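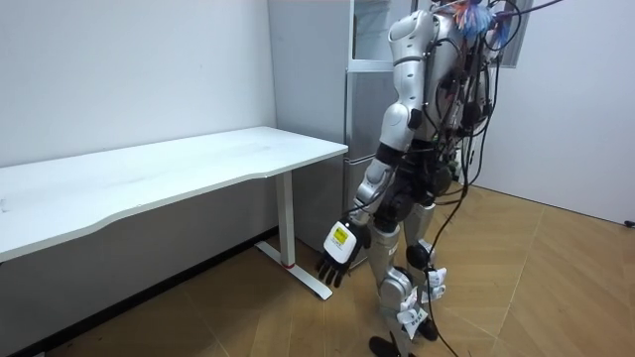 The humanoid at the desk in our back room at Tralcombe, paper tags, cable tangle and all.

I've come to believe you can tell how well a robot will be looked after by its cables, and on that score I'd give ours a C minus. I love the machine! But look at the state of its back. When people talk about humanoids they want to hear about the hands, or the walking, or what it all costs, and I've spent most of this year thinking about wire.

My quarrel is with the idea that tidying is something you do at the end. Our log for the cell has 200 entries in it so far, and 86 of those are cable faults of one sort or another: a plug working loose, a loop catching at the elbow, a tether somebody (me, twice) trod on. The motors hardly get a mention. And yet when we set the thing up we gave the motors a fortnight and the cables an afternoon, which went mostly on arguing about whether Natent clips were worth the money. They are, by the way.

So I'm a great believer in paper tags. Sternora, who do our servicing, would like us to scan everything into their system, and fine, I do it, but when you're down on the floor with a torch in your teeth at seven in the evening you want a bit of paper on a string with writing on it. You tie it on and the next person reads it. I once spent most of a November morning tracing a fault that a tag would have given me in ten seconds.

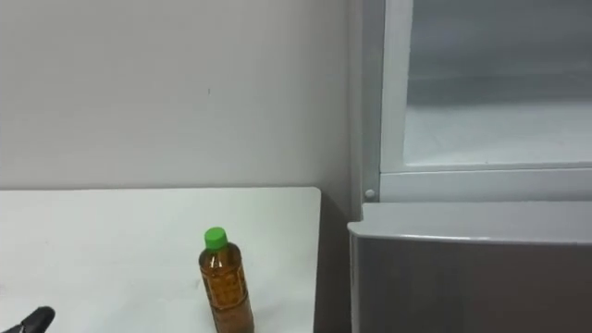 The other thing I'd fight for is leaving the furniture alone. Once a table and a fridge are where the robot expects them, please don't nudge them over to sweep! A gap that shrinks by a thumb's width looks like nothing to you and me, and then the arm is reaching for a place that's moved, the wrist twists to make up for it, and there goes another connector. We tape round the feet on the Chou rig next door now, and I'd do it in every room if they'd let me.

I know the answer I'll get, that the next model will have all its wiring tucked away inside. Lovely. I'd still like to know how I'm supposed to get at it when it breaks, and whether they'll leave me somewhere to tie a tag.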